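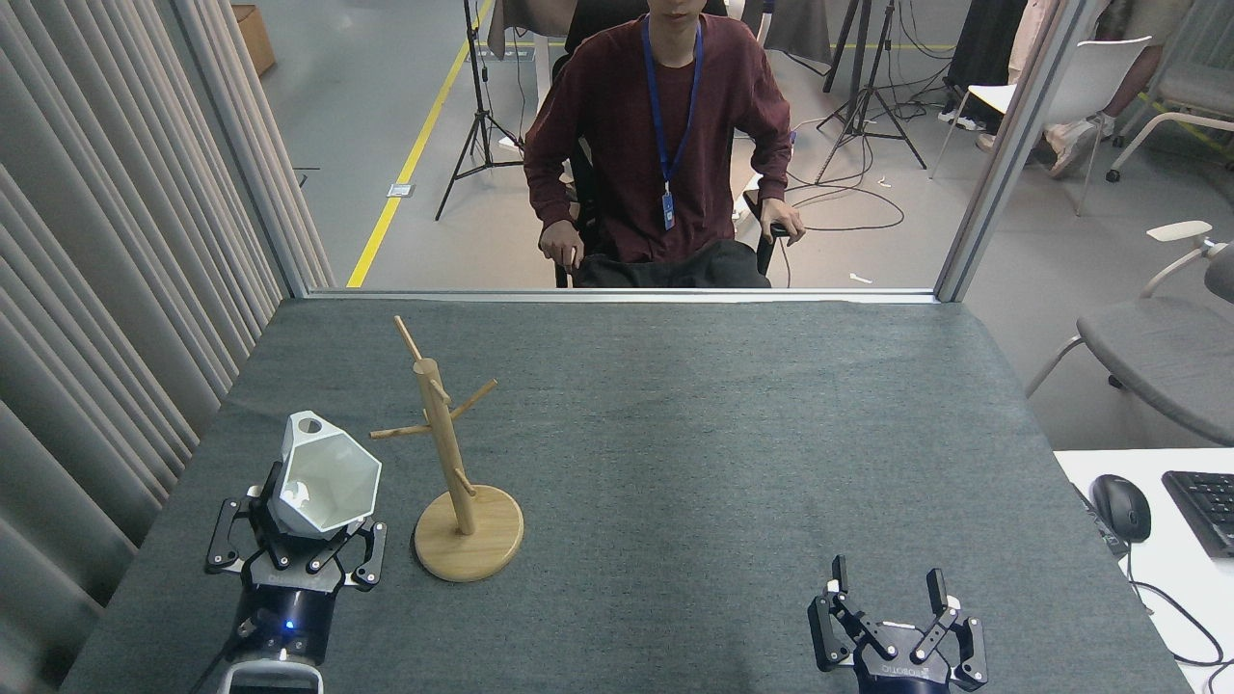
Speaker notes – faith groups, public money and who gets to see the books

Okay, hello everybody, can you hear me at the back? (Wait for a nod. If the mike is buzzing, just go without it, the hall is small.)

I'm Kojo Essien, I grew up in Wostside and I've spent way too much of the last few years reading grant files from our town and the one next door, Grandcombe. I'm going to talk for 40 minutes, and then I want to hear from you, especially the folks who think I've got this wrong.

Start with the basic question. Should a town give money to a religious group? My own answer is yes, sometimes. I know that annoys half the room! But let me tell you what I mean by sometimes.

SLIDE 2 – the after-school grant

So Wostside has a youth fund. Any registered group can apply, church, mosque, chess club, whoever. Last round, 18 groups got something, and 9 of those were faith groups. I have no problem with that number. Half the youth work in this town happens in a basement under a place of worship, and it always has. I learned to play table tennis in one.

My problem is the form. It's two pages. It asks for the name of the group, the name of a contact person, and what you want the money for. It does not ask what gets taught. It does not ask who else funds you. You write "homework help" and you're done.

(Pause here. Let people laugh if they want to.)

SLIDE 3 – what happened in Grandcombe

Grandcombe had the same form. A parent over there asked the town what her son's Saturday class was teaching, because he'd come home saying he couldn't be friends with the neighbor's kids anymore. Different religion, you see. The town wrote back that it held no information on course content. That was the whole letter, one line and a signature.

Now I want to be careful. I've read the workbook that class used, and most of it is ordinary stuff, prayers and stories and coloring pages. Two chapters are not ordinary. They tell children which families to keep away from. And the printing was paid for out of the youth fund, I've seen the invoice.

Don't name the group. If someone in the audience names it, say thanks and move on. The people running it now are not the people who ran it then, and they came and talked to me for a whole evening.

SLIDE 4 – the wrong lesson

You'll hear people say, well, ban the lot, cut off every group with a prayer room. I think that's lazy and I think it backfires. The small, open groups close first – they're the ones living on town money. The ones with a rich friend somewhere carry on just fine, only now nobody from the town ever walks through the door.

You'll also hear that this is about one religion. It isn't, and the files don't support it. I went through every complaint I could get hold of, and they're spread across four different faiths plus one group that mostly seems to believe in fasting and cold baths.

(Check the time. If past 7:30, skip slide 5.)

SLIDE 5 – the Simanjuntak report

Some of you have read this one. It's long, 1,668 pages with the appendices, and I won't pretend I enjoyed it. Go to the chapter on open days. Towns that asked funded groups to hold a couple of open days a year got fewer complaints, and the groups mostly liked it. Parents came. People brought food.

Then there's Milinis, the online register, where a town can post every grant with the application attached. Wostside signed up and has posted nothing since November. I've asked why three times. If anybody from town hall is here tonight, I'd love to chat after!

SLIDE 6 – what I'd ask for

A longer form, four pages tops. A copy of whatever teaching material the money pays for, kept at the library where anyone can read it. Other funders listed by name. Same rules for the chess club as for the church, please put that in bold when you quote me.

And a real person who answers letters from parents. One line and a signature won't do.

Right, questions. Take the first from the left side of the room, last time I ignored them completely. The sign-up sheet for the letter to the council is by the door, and pens are in my bag if they've run out.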